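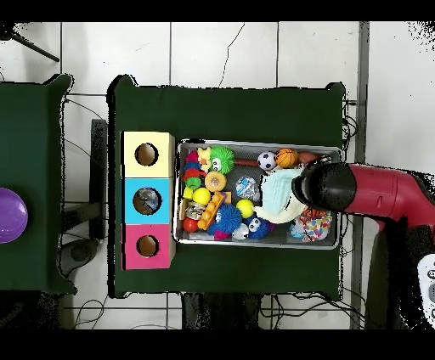 Boxes and the toy tray, green table

From: Ottilie Widmer
To: Drindstead playroom list
Date: 18 December 2022
Subject: Re: [playroom] toy tray, what stays and what goes

Quick one, typing between things.

Lachlan, you asked for a yes/no on each type of toy. Mine:

Spiky balls, keep. The green one with the eyes and the blue one both. Kids go straight for those.
Rainbow rings, keep but NOT stacked in with everything else. Own bag please.
Duck, keep, obviously.
Yellow tennis-type balls, fine. Small white ball, I'd pull it. Too small for the Tuesday group, same with the little silver crinkled one.
Confetti ball, keep for now. If it ever cracks it goes straight in the trash.
Soccer ball and the little basketball, keep.
Clear plastic bag with the blue and white thing in it. Whose is this?? Either it comes out of the bag or it goes home with someone. No loose plastic bags in the tray, we said this in September.
Pale blue and cream soft thing, needs a wash whatever we decide. I can take it.

On the boxes, I love them. Yellow, blue, pink, stacked like that they look great and the holes are a good size for posting toys through. But can whoever resets the table please check inside them, there's something silvery and crinkled in the blue one. I'd also want them side by side for the little ones, three high is asking for a bonk on the head.

Not buying anything till we've sorted this. Plinwood want $70 for another set of boxes and I would rather put $20 toward a second tray so the balls arent all in with the soft stuff.

Can't do Thursday. Could do any morning after 10.

Ottilie

On Saturday Lachlan Jardine wrote:
> Hi all,
> The tray is too full again. I tried to find the rings for
> Eluned's group and had to lift out half of it first. Can people
> say what they want kept and what can go to the Purves swap
> table? Need answers before the break. Also do we like the
> boxes with the holes or should they go back in the closet?
> Murdo says 4 more families are joining so we will want
> things easy to find.
> Angus has the closet key if anyone wants to drop stuff off.
> Lachlan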